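Soft edges or hard edges on shiny metal? (graphite, long post, sorry)
Branside Sketch Table > Techniques > Pencil and Charcoal
Views: 2,705

tealkettle
Posts: 382
Mon 19 October

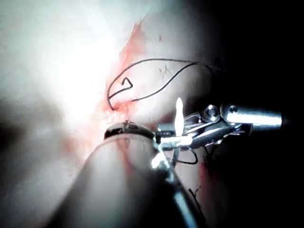

I've been drawing in graphite since my kids left home, mostly jugs and garden tools and whatever else is lying around the kitchen, and I still can't make up my mind about edges on anything round and shiny. My habit is to start with a careful outline and then fill the shading in up to the line, and every single time I end up with a spoon that looks like it was snipped out of a magazine and glued down. So this month I promised myself I'd think about light first and outline second. Look at the big pale tube coming up from the bottom, with that glossy sheen along the top and the deep shadow low on the right side, and how blurry it all is, and yet you'd never doubt for a second that it's round! Then the polished silver piece over on the right wants a different pencil altogether, or at least a different mood. My question for you lovely people is whether you'd keep both kinds of edge in one drawing, or pick one and stay with it. I tried it both ways on Sunday afternoon and liked neither, and then I had a slice of cake and liked them even less.

pantryshelf
Posts: 114

Oh, I love this question, and I've gone around and around on it myself. I'd keep both, with no hesitation at all. My rule (which I break constantly) is that you only get one sharp place per drawing, and everything else has to be a little bit asleep. If I'm doing the old coffee pot, the sharp place is the lip of the spout, and the handle gets rubbed back with a tissue until it's hardly there. People look straight at the spout. They don't even notice the handle is mush.

For the soft part I lay down the dark side first with the flat of a 4B, go over it very lightly with an HB to fill in the tooth of the paper, and leave the highlight as bare paper from the very beginning. I used to lift it out with an eraser afterward and it always came out gray and tired looking.

grumbling_badger
Posts: 1,960

I'm going to disagree, kindly, as usual. One sharp place per drawing is a fine rule for a camera. Your eyes don't work that way at the kitchen table. When I look at the handle of the coffee pot, the handle is sharp, and when I look at the spout, the spout is sharp. If you blur things on purpose in a drawing you're drawing a photograph of a coffee pot, and to my mind you've given away the best thing a pencil can do.

Put an honest edge on all of it. Vary the pressure if you want things to sit back. A pale edge drawn with a hard pencil reads as farther away or less important, and it's still a real edge that you took the trouble to look at. And please, everybody, stop rubbing things with tissues.

tealkettle

Badger, I was hoping you'd turn up, and now I feel guilty about the whole box of tissues next to my drawing board! I do see what you mean about the table. When I drew the watering can last September I did it all from life, out on the back step, and I don't remember anything being blurry except me when the sun got in my eyes. But I work from photos a lot in the colder months, and when part of one is soft I never know if I'm supposed to be polite and copy it or march in and fix it.

Pantry, what paper are you using? I'm on the Bansal pad, the medium one with the green cover, and bare paper highlights come out kind of creamy on it. Nice for jugs. Not so nice for silver.

pantryshelf

The Bansal smooth, the one with the gray cover! It's a good bit whiter. It doesn't take as many layers before it goes slick on you, so be gentle with the 4B, but for silver it's worth it. I found mine at the art store in Genport, bottom shelf, behind the calligraphy sets.

And Badger, I'm keeping my tissues. You can come and get them.

firstfrost
Posts: 27

Hello all, I mostly read and don't post, so please be nice. I teach a little evening drawing class at the library and we did metal a few weeks back, and what helped my beginners more than anything about edges was getting the darks dark enough. They were all so scared of black! They'd make a lovely smooth gray tube and then wonder why it looked like a paper towel roll. What makes a thing look polished is how close the darkest dark sits to the lightest light. On a plaster cup the change is slow and sleepy, and on a soup ladle it can jump from nearly black to white with hardly anything in between.

So I have them do a 30 minute drawing of a ladle with a soft pencil only, with no outline allowed, and they have to put in the darkest shape first. There's a fair amount of groaning. Then somebody gets it and holds theirs up, and the whole room goes quiet for a bit.

For a soft, out of focus part I'd still go dark where it's dark, and just let the border between the two values spread out wider.

grumbling_badger

Now that I agree with, every word. Darks first. Welcome, firstfrost, you should post more.

I'll give a little ground on photos too. If the softness in a photo is helping you, take it. I only object when people add it to hide a part they didn't want to draw, and I say that as a man who once put four apples in front of a teapot handle.

tealkettle

FOUR apples! I'm going to be thinking about that all week.

Well, I did the ladle exercise this evening after the dishes, with the Kevik 6B, which is the softest thing I own and gets absolutely everywhere. No outline. I put the dark in the bowl first and it felt awful, like I'd ruined a perfectly good sheet, and then I left a strip of white right up against it – and there it was, shining at me. The handle is a disaster. It bends in a place where ladles don't bend. But the bowl is the shiniest thing I've ever drawn and I've propped it up on the toaster.

I still don't have an answer on soft versus hard, mind you. I think I'll try the same ladle on the smooth paper, one with Badger's edges and one with Pantry's tissues, and put them up when I've done them.

pantryshelf

Please post the bendy handle too! And put some wax paper under your hand with that 6B, or the bottom half of the page will be gray by morning.

firstfrost

Bendy handles are very welcome in my class. We have a wall of them.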